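Small labels, small rooms: notes for the Pitville music evening

(Wait for the chairs to stop scraping. Say hello, thank Priya for having me.)

Right, so I'm going to talk about how a tiny record label puts an album out, mostly because I've now done it 19 times and I still get bits of it wrong. I run Kellmont from my back bedroom in Holloway. We've no office and no van. We did have a van. Ask me in the bar.

Start with the Meko record, because some of you will know it. Four people, one very loud drummer, and songs that Marisol Alcantara wrote mostly on night buses. They sent me a rough version in September and I played it so often that my neighbour knocked to ask what it was called. (Pause here, people usually laugh. If they don't, carry on.)

We pressed 1000 copies on vinyl, and that was too many. I'll say that now so I don't have to build up to it. The first 28 went to people in the band's families. Then we had a launch gig, and 104 people paid to get in, which for us is a stampede -- I was on the door and ran out of change before the support act had even plugged in! 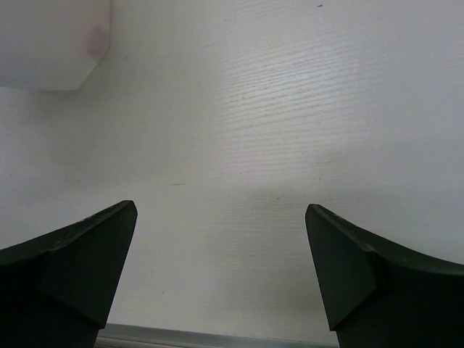
Two dark fingers and a white tabletop.

OK, money. I won't read out the whole budget, but the pressing was the biggest bit by miles, then the mastering, then posters. Marcus Kincaid did the mastering and he was very patient with us, even when we changed the running order after he'd finished. Please don't do that to Marcus. Settle your running order first and write it down somewhere the drummer can't get at it.

(Play the first minute of track two here. Check the volume with the sound desk BEFORE the talk this time.)

Radio next. I used to send every station the same email, and I got the same silence back. For Meko I picked a few shows I really listen to and wrote to each one properly. Birger Ljungberg played it on his late show, just after 11pm, and we sold more records that night than in the whole week before. He said the title wrong twice and we didn't mind a bit.

If there's time, do the story about the misprinted sleeves. If there isn't, skip to questions -- Everett's got the roaming mic, and he'll wave when we've five minutes left.

Records are on the table by the door, cash or card.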